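Bretcombe Tableware – Set-Up and Care Guide
Section 7: Setting out on the work mat

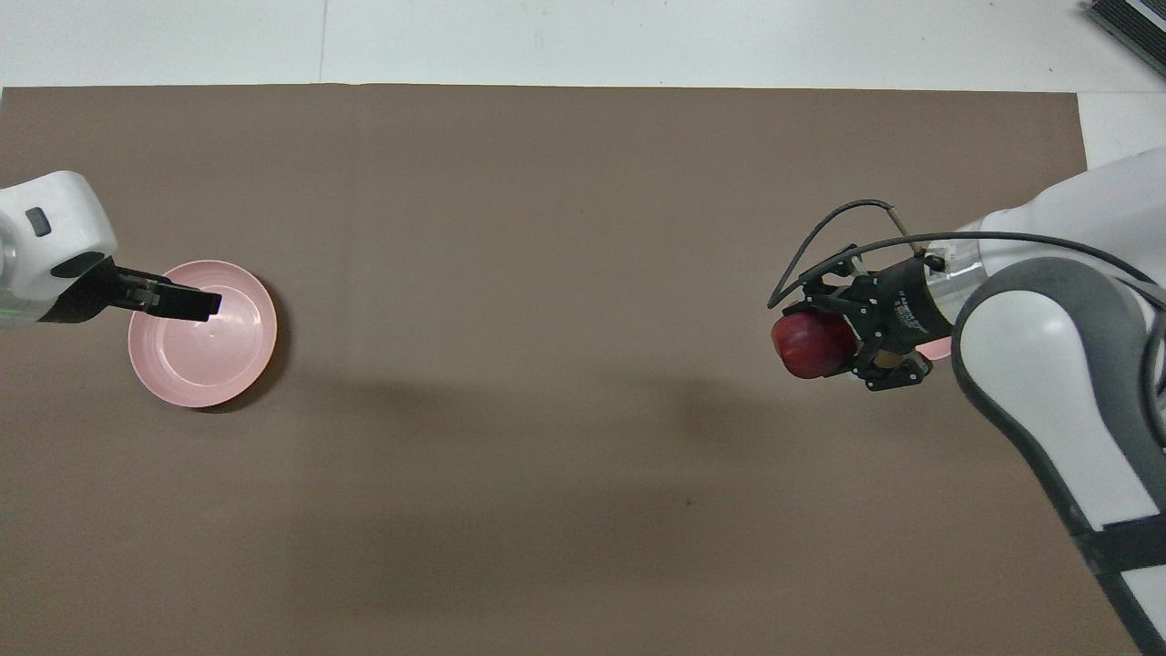
Ravinder Chisholm

This section covers laying the mat and placing a single bowl on it. It applies to the large Bretcombe mat in taupe and to the shallow bowls in all colors, including pink. If you have the Dufour mat, the steps are the same but the trimming note at the end does not apply.

Before you start

Clear the surface and wipe it with a damp cloth. Let it dry. Grit under the mat will work its way through over time, and it also stops the mat from lying flat. Check your bowl for chips along the rim by running a dry fingertip around it.

You will need:
The mat
One shallow bowl
A soft cloth
A tape measure (only if you are trimming)

Laying the mat

1. Unroll the mat with the smooth side up. If it has been stored rolled for more than a month, leave it face down overnight first. Mats that come out of a cold garage in November can take longer.

2. Line up one long edge with something straight, such as a wall or a seam in the surface. The edge does not have to be perfect. A slight waver along the top is normal for this material and does not affect use.

3. Press from the middle outward with the flat of your hand. Do not pull on the corners.

4. Check that the mat stays put when you push it sideways. If it slides, lift it, wipe the underside and lay it again.

Note: The mat does not need to cover the whole surface. Leave a strip showing at one side so that you can get your fingers under it when you lift it.

Caution: Do not use tape or glue to hold the mat down. Both leave a residue that the cleaner in Section 9 will not remove.

Placing the bowl

1. Set the bowl down empty. Fill it once it is in place.

2. Hold it by the rim on opposite sides and lower it straight down. The rim is broad enough to take a light grip. Squeezing harder does not make it safer and can tip the bowl as you let go.

3. Keep the bowl at least a hand's width from the edge of the mat.

4. Tap the rim lightly on four sides. If it rocks, there is something under the foot or the mat has a ridge. Move the bowl off, smooth the mat and try again.

Note: Glossy patches inside a clean bowl are often just light from overhead. Tilt the bowl before you wash it again. A film will stay where it is and a reflection will move.

Filling

These bowls are shallow. Dry goods such as buttons, beans or wrapped candy can go up to just under the rim. For liquids, stop at the halfway point – any higher and it will slop over when you carry it. Do not stack a second bowl on top of a full one.

Caution: The mat is rated to 66 degrees Celsius. Let hot food cool, or put a trivet under the bowl. Marks left by heat are permanent.

Moving the bowl

Lift, do not drag. Dragging scuffs the underside of the bowl and leaves pale lines on the mat. Pale lines can usually be rubbed out with a dry cloth if you get to them the same day. For older marks use Skosano paste, a small amount, and rinse.

Cleaning

Wash the bowl by hand or on the top rack. Wipe the mat with warm water and a drop of dish soap, then wipe again with clean water. Hang it over a rail or lay it flat to dry. It should not go in the dryer.

Trimming the mat

The mat may be cut down on one long side only. Measure twice and use a sharp knife against a metal rule. Leave a width of at least 100 mm beyond the bowl on every side. The cut edge will be a little rougher than the factory one – this is expected. Trimmed mats cannot be returned.

Replacement parts

Mats and bowls are sold separately. The part number for the taupe mat is 1061. Bowls are ordered by color name. Zekness bowls will also sit on this mat, but they have a narrower foot and should be checked for rocking as in step 4.

Corrections to this section: Emil Ammann, Bretcombe product guides.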